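Drikard opened in October in the old tyre shop, and I have now been three times, which is twice more than I meant to. Everyone kept telling me about the room. The room is fine. Concrete floor, a long steel bench, one enormous lamp over the till.

My trouble starts with the menu board. A flat white made on the house blend, Bosico, is 7 dollars, and the card beside the till says the fit-out used 447 reclaimed bricks. I'd have swapped a good few of those for a chair with a back. There are 2 power points in the whole place -- both behind the pastry cabinet.
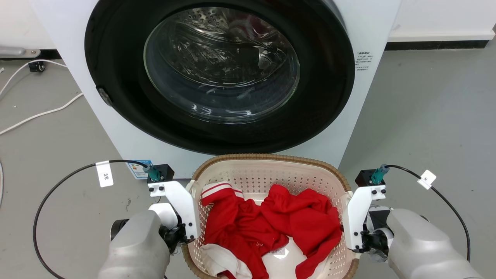
Is the coffee worth the price?

On my first visit I'd have said so. The second cup was sour and the third was lukewarm, and by then I'd stopped admiring the brickwork.

The banana bread is good, I'll give them that, dark at the edges and not too sweet. But Flumico, two doors down, does one nearly as good in a room with brown carpet and a colour scheme from my childhood, and they bring you a glass of water without being asked. I've also heard decent things about Mạc, the Vietnamese place near the station -- though I heard decent things about Drikard too, so I'll wait until I've tried it.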